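Setting Up the Virtual Sorting Cell: Arm Mount, Tool Offset and Table Height

These notes cover how to build the tabletop sorting cell in simulation so that it behaves like the cell on the floor at Sornham. They assume you already have the simulator installed and can load an arm model and move its joints with the sliders. If you can't do that yet, go through the first-run guide before you start.

Set aside a morning for the first build. After that, a rebuild from the saved files is quick.

What you need

The arm model with its joint limits filled in
The gripper model, as a separate file
The table model
The Gradska props pack (blocks, cup, shelving, bins, hand truck)
The measurement sheet from the real cell

Keep the gripper separate from the arm. Some people merge the two to save a step, and then they have to redo the whole arm when the fingers change.

Step 1. Place the table first

Load the table and put its top surface at the height on your measurement sheet. Measure to the top of the work surface, not to the underside or the frame. The most common fault in new builds is a tabletop that is off by its own thickness, and everything you place afterward will carry the same error.

Set the world origin on the floor. Older builds have it on the tabletop, and if you open one of those you will need to shift every saved pose before you can use it here.

Lock the table once it is in place. It should be a fixed body with collision turned on. If you leave it movable, a hard touch from the gripper will nudge it, and you may not notice until the saved poses stop lining up.

Step 2. Mount the arm

Put the pedestal on the table, toward the far right side. This leaves the left and middle of the surface open for parts. Fix the pedestal to the table and then fix the arm base to the pedestal, in that order.

Check the direction of the first joint. With all joints at zero, the arm should face the way your sheet shows. If it is turned, rotate the base mount. Do not correct it by adding an offset to joint one, or your limits will be wrong on one side.

Next, raise the elbow. In this cell the arm works with the elbow high and the forearm coming down close to vertical, which keeps the links clear of taller parts such as the cup. Most arms can also reach the same spot with the elbow low. If your solver picks that answer, give it a starting pose with the elbow up and limit how far the shoulder can drop.

Step 3. Attach the gripper and set the tool point

Attach the gripper to the wrist flange with a fixed joint. Then set the tool point midway between the fingertips, at the very end. The controller plans to this point, so take your time over it.

To check the tool point, pick a spot on the table and bring the fingertips down to it. Turn the last joint slowly through half a turn in each direction with the gripper pointing straight down. The tips should turn around the spot without drifting. If they trace a small circle, the point is off to one side. If they stay centered but stop too high or too low, the length is wrong.

On our build the tool length was 184 mm. Yours will differ if you use other fingers, so measure it.

Step 4. Add the parts

Scatter the small parts over the left and center of the table, within reach. Include some that differ in height and color, and put a few close together. A test with everything well spaced out tells you very little. 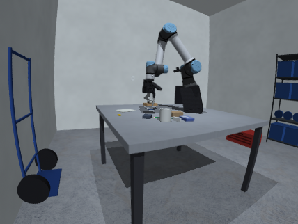
Checking the approach to a tan block near the far edge, elbow up.

Drop each part from just above the surface and let it settle before you start a run. If you place parts exactly at table height, small rounding errors can leave them partly inside the tabletop, and the solver will throw them out at speed when the run begins. A drop of 4 mm is enough.

Give every part a mass. The props in the Gradska pack come with a default of 500 g, which is far too heavy for a small block. Weigh the real ones if you have them.

Step 5. Run the approach check

Do this with collision on and the speed turned down.

Move the tool point above the part you want to pick.
Come straight down until the fingertips are just clear of the table.
Stop and look from the side and from above.
Close the fingers and watch for contact on both sides.
Lift, hold, and lower again.

Two views matter here. From a single angle the fingers can seem to be around a block when they are in front of it or behind it - overlapping on screen is not the same as gripping. Turn the view until you can see daylight on each side of the part, or switch on the contact markers.

Repeat the check at the far edge, the near edge and the left end of the table. The left end is the longest reach from the pedestal, so it is the place where a joint is most likely to hit its limit.

Step 6. Dress the room

Add the shelving, bins and hand truck last. They do nothing for the arm, but the cameras see them, and a vision model trained against bare walls tends to do badly in a real shop. Turn collision off for anything the arm can't reach. On the Valtonen workstation that change alone brought us up to 88 steps a second with the full room loaded.

Leave shadows on. They will darken the area under the arm, and small dark parts there can be hard to pick out. The real cell has the same problem, and your vision settings need to cope with it.

Common faults

The arm shakes when it stands still. The joint gains are too high for the time step. Lower the gains first, then shorten the step if you have to.

Parts slide out of the fingers. Check friction on the finger pads as well as on the part. Many models ship with friction set on one of them only.

The fingers pass through the part. The collision shape on the fingers is missing or is smaller than the visible shape. Turn on the collision view and compare.

The cup tips over on its own. Its center of mass is probably set at the rim. Move it down inside the body.

The arm takes a long swing to reach a nearby part. The planner is changing elbow pose partway. Go back to Step 2 and tighten the shoulder limit.

Saving the build

Save the cell as one scene file and keep the arm, gripper and table files next to it. Write the tool length and table height in the notes field. When the fingers are changed at Sornham, update the tool point first and run Step 5 again before you trust any old pose.

The Gisitz version of the cell uses the same table with the pedestal on the left. To build it, mirror the base position and record the poses again. Mirroring the saved joint values does not work.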